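Asanka Uddin
Husville. Mostly cooking, some repairs.

Moved the mustard out of the jar and into a squeeze bottle this week. A few notes for anyone thinking of doing the same.

1/ The jar was the big one from Zargate. Good price, but every sandwich meant a dirty knife, and the rim crusted over by the second week.

2/ I bought 2 bottles. The yellow one gets mustard. The other one is for salad dressing and I haven't started on it yet.

3/ Wash them first, caps too. Mine smelled of new plastic. Warm water and a spoon of baking soda overnight took care of it.

4/ The cap screws off, so filling is easy with a wide funnel. Tap the bottle on the counter every few spoonfuls or you get air pockets, and those spit later.

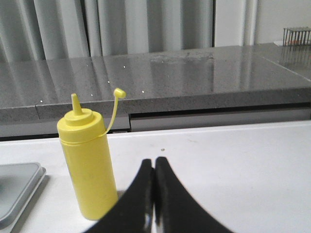 Yellow squeeze bottle, stopper off and hanging on its strap.

5/ Get the kind with the stopper on a strap. My last bottles were from Haque and had loose caps. I lost both by March.

6/ The plastic is opaque, so you can't see how much is left. I go by weight. Pick it up before you write the shopping list.

7/ If you use grainy mustard, the pointed nozzle may clog. People cut the tip to make the hole bigger. Take off a tiny bit at a time. I use smooth and left mine alone.

8/ Somebody asked about storage. Fridge door, upright, stopper on. I put a strip of tape on the bottom with the date I filled it.

9/ Cleaning between refills: hot soapy water, shake, rinse, then push a pipe cleaner through the nozzle. Let it dry with the cap off.

10/ Dressing bottle next. Oil, vinegar and 12 grams of the same mustard. Will post the amounts once I've made it twice.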